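We use cookies to remember your preferences and to see which stories people read. By continuing you accept this. Manage settings

The Long Coat Question

By Marlina Pangaribuan
April

My grandmother kept rabbits behind the laundry shed, and every one of them was plain brown, or what she called plain brown. I was well into my thirties before a man at a county show turned one over in his lap, blew gently into the fur on its side, and showed me the rings: slate at the skin, then orange, then a fine dark tip on top. Agouti, he said. He blew again so I could have another look, and I have been going to rabbit shows ever since.

That man was Wendell Rosenthal, and he has bred Angoras outside Ponstead for longer than he'll admit to. I went back to see him this spring because I wanted to understand something that has been dividing the wool rabbit people for a while now, and that is how much coat is too much coat. It sounds like a small thing (and I suppose to anyone with a mortgage it is a small thing), but get three breeders around a grooming table and you can lose a whole afternoon to it.

The long hair itself is simple enough. It comes from a recessive gene, so a rabbit needs a copy from each parent before the wool shows up. You can carry it along for generations in short-coated animals and never know, and then one morning there's a kit in the nest box that keeps on growing fluff when the rest have stopped. What isn't simple is everything that sits on top of that gene. Density, length, the amount of guard hair, whether the ears and feet are furnished or clean, how quickly the whole lot mats if you go away for a long weekend. None of that has one tidy switch, and breeders have been nudging it along by eye for a very long time.

"You pick the prettiest one in the litter," Wendell told me, "and then you pick the prettiest one in her litter, and after a while you have a rabbit that can't see its own dinner."

He was exaggerating, though only a little. He had a young doe on the table while he talked, a smoke pearl with a coat like breath on a window, and he never stopped working through it with his fingers, parting and blowing, parting and blowing. She seemed to be asleep. He told me she was out of a line he had bought from Everett Brannigan, whose barn he'd visited when he was just starting out, and that Everett had warned him to check the belly first and the back last. Judges see the back. Mats start underneath.

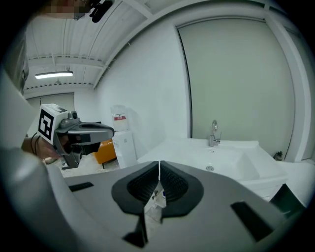 Everett no longer shows, but he still keeps six rabbits and he was very happy to talk on the phone, so happy that my tea went cold twice. He is firmly on the side of less. In his day, he says, a rabbit with a good harsh coat could go four days between groomings and be none the worse for it, and he thinks softness has been chased at the expense of guard hair, which is the part that holds the wool apart and keeps it from felting. A soft coat feels wonderful in the hand! It also collapses on itself the minute the weather turns damp.

On the other side you have people like Atif Ghauri, who spins, and who would like it known that spinners have fingers too. He keeps his animals for fiber first and ribbons second, and he likes a dense, silky coat that comes off in long locks. His point, and I think it's a fair one, is that a rabbit clipped on schedule never gets to the stage where the coat is a burden. He clips every three months and keeps notes on each animal in a stack of school notebooks, with a little tuft taped to each page. I spent a good hour with those notebooks. You can follow a single doe, Dernora, from her fuzzy baby coat right through to the year she had her last litter, and watch the wool change from cream to something closer to oatmeal.

Where the two camps agree is on color, or at least on how badly it gets misread. Wool spreads pigment out. A black Angora looks gray down the side and only shows black on the face, ears and feet, and a chocolate can look so washed out that newcomers put it down as a lilac on the entry form. Irfan Rondonuwu, who clerks at several of the regional shows, says he has learned to look at the head and ignore everything behind it. The last big show had 1,034 animals entered across all breeds, and he tells me the wool tables had the most crossed-out paperwork by a mile.

Then there's the matter of feeding. Growing that much hair takes protein, and it takes fiber too, since a rabbit that grooms itself swallows wool and can't bring it back up the way a cat can. Wendell feeds as much grass hay as they'll eat. Everett feeds as much grass hay as they'll eat. Atif, you will be glad to hear, feeds as much grass hay as they'll eat, and all three of them told me so as though the other two might not.

I asked Wendell, before I left, what he would tell somebody thinking of a first Angora. He said to go and hold one in full coat, then spend an evening grooming it, all of it, armpits included, and see how they feel when they get up from the chair. If they still want one, they should ask for an older doe who already knows how to sit. He then offered me an older doe who already knows how to sit.

Her name is Pitkänen and she lives in my back porch now. She's a chestnut, rings and all, and I do her belly first.

More from Small Stock
Reading a nest box in cold weather
Are lop ears harder to keep clean?
Ultum, the buck who sired half the county
Spinning straight from the rabbit: a beginner's evening

Get our stories by email once a month. Enter your address to subscribe.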